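Two Arms in a Box: speaker notes
Usman Naqvi, Statidholm shared workshop, open evening 9/14/21
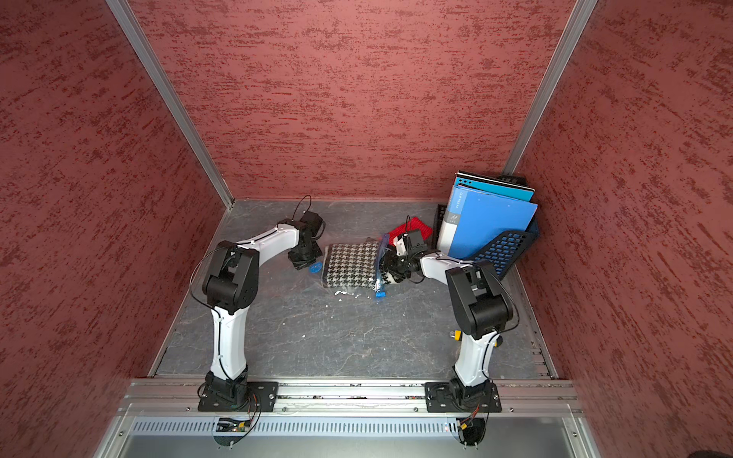

Ilik at work, right gripper on the edge of the zip-top bag.

Slide 1 – hello
Say hi, say who I am. Thank the people who stayed late to let me run the saw. Ask who has built an arm before, any kind, toy ones count. Leave the photo up while people find seats.
Ilik is the whole cell, both arms and the box. Swati is the left arm, Raladau is the right arm. I'll mix them up at least once, please shout.

Slide 2 – why two arms
I started with one in April. One arm is great fun until the thing you want to pick up slides away from you. A bag is the perfect case: pull on one edge and the whole bag comes along for the ride. So the second arm is there to hold stuff down, and I love it, it changed what I could even try.
Ask the room: how do you open a sandwich bag at home? Get somebody to mime it. Watch the other hand! Everybody pins the bag without thinking about it.

Slide 3 – the frame
Aluminum extrusion. Both arms bolt through black plates onto one long rail across the front. I went back and forth on this for weeks. Separate stands were easier to build, but each time I bumped one, the two arms no longer agreed on where the floor was. With one rail they move together if they move at all, and the calibration survives.
Mention: square up the rail before you bolt anything to it. I did it after. Took it all apart again.

Slide 4 – walls and floor
Rose-red panels on three sides, streaky brushed look. I wanted a color that was nowhere near the arms, which are white and black. The floor is gray with a marble pattern and yes, it looks like a kitchen. I like it. The veins gave my first vision script a lot of trouble, it kept finding edges in them. The second script is happier.
If someone asks about lighting, say it's the next thing on the list and move on, or we'll be here all night.

Slide 5 – cables
Slow down here, this is the part people write to me about.
The cables run along the links in loops, and there's another loop up over each gripper. Leave more slack than looks right. My first loops were neat and tight and the left elbow pulled a connector out at full reach. Now I move each joint to both ends by hand, power off, before I tie anything.
Below the rail it's a jungle – red, black and yellow hanging down under the right plate, red and black under the left, plus a little green board near the left end of the vent panel. I keep meaning to box that in. Point at it with pride anyway.

Slide 6 – the bag job
Go back to the photo. Clear bag, folded houndstooth cloth inside, blue zipper seal with a little slider at the corner.
Clear plastic is mean to cameras. The cloth helps a lot, with that strong black-and-white check, and the blue seal gives you a line to aim for. Start with a bag like this one. An empty bag with a clear seal can wait until you're feeling brave.
Grip force: begin soft and creep up. Too much and you crease the seal, and then the slider sticks.
The run log stands at 3,588 grip attempts. First 2,000 were mostly me learning what not to do. Somewhere before 3,000 I changed the approach angle, coming in lower along the floor, and the log got a lot more fun to read. Show the plot, don't read out the plot.

Slide 7 – what I'd change
Wider gripper pads on Raladau.
A stop switch I can reach from both sides of the bench.
Label the cables BEFORE they go in. I have 46 labels printed and sitting in a drawer.
More clutter in the cell. There's a mesh file organizer in the back corner with a couple of blue folders in it, and planning around that has taught me more than any empty floor did.

Slide 8 – try it
Parts list and drawings are in the binder by the door, take a copy. Anyone who wants to drive Swati by hand can line up on the left side of the bench, one at a time, sleeves rolled up. Keep your fingers outside the rail while the power is on.
Questions while we set up. Repeat each question into the mic!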